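A few notes on the spring study-abroad information days, for families who have been writing to ask. I work in the advising office in Trerville and help run them. Thread follows.

The information days are for students in their last two years of high school and for anyone already in college who wants to transfer or spend a semester away. Parents are welcome. Younger brothers and sisters too, if they can sit through a talk. 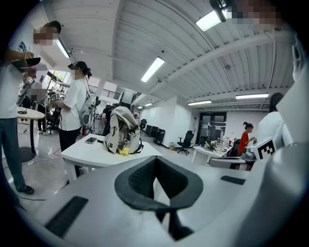

Trerville, Tuesday, February 18, 2020

Registration opened this morning. The form is one page. It asks for your name, your school, the year you plan to start and the subject you want to study. If you don't know the subject yet, write "undecided" and leave it at that.

We hold the event in 3 towns this year: Lultness, Vakby and Trerville. The program is the same in each one, so please sign up for the town closest to you and not for all of them. Last year we had people holding seats in two places and other families were turned away.

All of the sessions are in April. The exact day for each town goes out by email with your confirmation. Lultness is first and Trerville is last.

Over 110 students came to the Trerville session last spring. The hall was full by the second talk and people were standing at the back. We have a bigger room this time but you still need to register.

Doors open at nine. The opening talk is by Notburga Holzer and covers how admission works in different countries: which ones want an entrance exam, which ones go by your grades, and which ones ask for a letter and an interview. She has given this talk before and she keeps to the clock.

After that there are six short sessions to choose from. Engineering, medicine and nursing, business, languages, arts and design, and teacher training. Each lasts 20 minutes and runs twice, so you can fit in more than one.

Someone asked if the sessions will be recorded. No. The slides will be sent to everyone who signs in at the door.

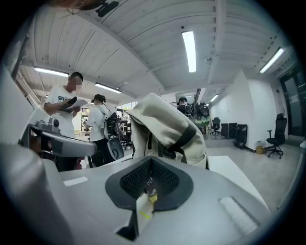
WHAT TO BRING

A copy of your latest grades. A photocopy is fine. Don't bring the original, we had to mail two of them back last year.

Your passport, if you have one. The visa desk can tell you if it will be valid long enough for the course you want. If you don't have one yet, apply now - the wait gets longer every spring.

A list of your questions. Write them down the night before. Students get to the desk, forget what they came to ask, and then email us the same evening.

Language test scores if you have taken a test. If you haven't, Shirin Salehi will be at the language table all day and can tell you which test your course accepts. They don't all accept the same one.

On money. The Talebi grant is open again. It covers part of the first year's tuition and it can be combined with most university scholarships. It doesn't cover travel or housing. Albane Perrin handles the applications and will have paper forms with her. She can't fill them in for you but she will check that nothing is missing.

The grant does look at family income, so a parent or guardian needs to sign the second page. If they can't come with you, take the form home and mail it back.

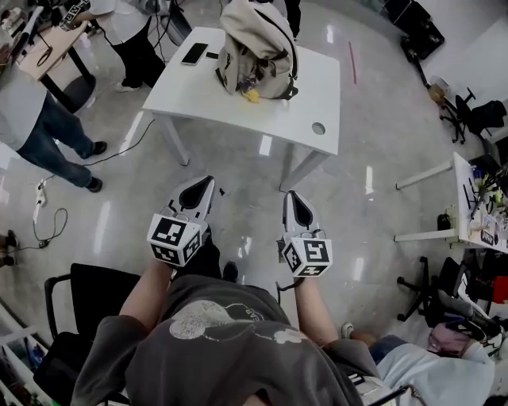 The most common mistake on that form is the bank section. Leave it blank for now. It gets filled in only after you have an offer, and a form with the wrong account number in it takes weeks to fix.

Two former students, Ghazal Jalali and Pejman Kiani, are coming to the Vakby and Trerville sessions to talk about their first year away. Housing, food, phone contracts, what they packed and never used. Parents tend to have more questions for them than the students do.

Entry is free in all the towns. There is no fee for the advising desks either. If anyone asks you to pay for a seat, it isn't us - please forward us the message.

Parking in Lultness is behind the library. In Vakby take the bus if you can, the lot there is very small. In Trerville use the north entrance, the front doors are closed for repairs.

If you need a wheelchair space or a sign language interpreter, tick the box on the form and we will call you to arrange it.

Replies are open under this post. I check them in the evening.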